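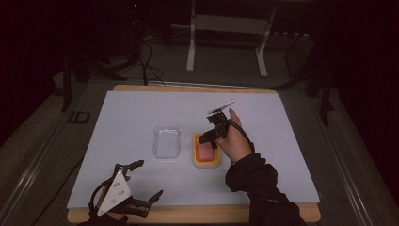

# Andora Tray Transfer

6 min read

Andora Tray Transfer is a small tabletop set about moving one soft block between two trays. It has 254 recordings in the first release. The task is short, the objects are cheap and the layout is easy to copy on any table with a bit of room around it.

The files in this folder cover the objects, the layout, the written labels and the splits. The card was last revised on June 2, 2022.

## What's in the folder

- `README.md`: this file
- `objects.csv`: one row per object, with colour, shape and notes
- `layout.csv`: tray order and starting tray for each recording
- `labels.csv`: start and end times for each step, plus a result
- `splits/`: train, validation and test lists
- `recordings/`: one subfolder per recording
- `CHANGES.txt`

Recording folders are numbered from 1,000 so that they sort properly alongside our older sets. The numbering has gaps where a recording was pulled after review. Please don't renumber them, as the split lists refer to the folder names.

## Objects

**Block.** A pink rectangular block. It fills most of the inside of the yellow tray, and this makes the pickup harder than it looks on paper. Listed as `block_pink`.

**Yellow tray.** Shallow, yellow-orange. We call it yellow everywhere in the labels. Listed as `tray_yellow`.

**Clear tray.** Transparent plastic with rounded corners. The board shows through it, so its outline can be faint under flat light. Listed as `tray_clear`.

**Board.** White and rectangular, laid on a light wooden tabletop with the wood left showing as a border. The trays go near the middle of the board. Listed as `board_white`.

The object names are fixed. If you add another tray or block for your own work, give it a new name and leave these four alone.

## Task

Each recording follows one of two directions:

1. `yellow_to_clear`: the block begins in the yellow tray and goes to the clear one.
2. `clear_to_yellow`: the block begins in the clear tray and goes to the yellow one.

The trays stand side by side. In the standard layout the clear tray is on the left and the yellow tray on the right. The swapped layout reverses them. Left and right are always given from the seat of the person doing the task.

A transfer is finished when the block is lying flat inside the second tray and has been let go. Either hand may do the lifting. The other hand may steady a tray or stay out of the way, and both are common in the set.

## Labels

There are 1,551 labelled steps. The step names are:

- `reach`
- `grasp`
- `lift`
- `carry`
- `lower`
- `release`
- `adjust`

Not every recording has every step. `adjust` covers nudging the block after release or straightening a tray that has shifted. A block that is dropped and picked up again gets a second `grasp`, and the recording is kept.

The result column has three values. `done` means the block is flat in the second tray. `partial` means it is in the tray but resting on a wall or tipped on an edge. `missed` means it ended up anywhere else, including on the board between the trays.

Labels were written by one person and checked by a second. The two disagreed most often on where `carry` stops and `lower` begins. The rule we settled on is that `lower` begins once the block is over the second tray and moving down. Some of the early recordings were labelled before that rule and were corrected in July of the previous year, so older copies of `labels.csv` will not match this one.

## Layout notes

Put the board down square to the front of the table. Set the trays on it with their long sides facing the same way. We did not mark tray positions on the board, and there is some drift between recordings. `layout.csv` gives the tray order but no measured positions.

Wipe the board between runs if it has picked up dust or fingerprints. Smudges on the clear tray matter more, as they change how easy its walls are to see.

If the block has gone out of shape from handling, swap it for a fresh one of the same size and colour. Replacements are noted in `objects.csv` under `notes`.

## Splits

The test list has 50 recordings. The rest are divided between train and validation. Both directions and both tray orders appear in all three lists. Recordings from one sitting are kept in the same list.

## Known problems

- The colour of the yellow tray drifts toward orange in some recordings. The label stays `tray_yellow`.
- The clear tray is under-represented as the starting tray.
- There is only one kind of block, so the set says nothing useful about other shapes or firmer materials.
- A few `release` times are late by a moment, mostly where a hand hides the block.
- The swapped layout was added partway through and has fewer `partial` results than the standard one. We have not looked into it.

## Related sets

Radetti uses the same board with stacking cups and has the same label format. Dralik is a sorting set with more trays and a different step list; the scripts for one won't read the other. The Jacobs folder holds trial recordings for all three and is kept for reference only.

## Use

Free for research and teaching. Please name the set and the revision you used. If you correct any labels, send the changed rows with a short note, and leave the rest of the file in its original order so the changes are easy to find.

Contact: Andora data desk | © 2022 Andora | Back to top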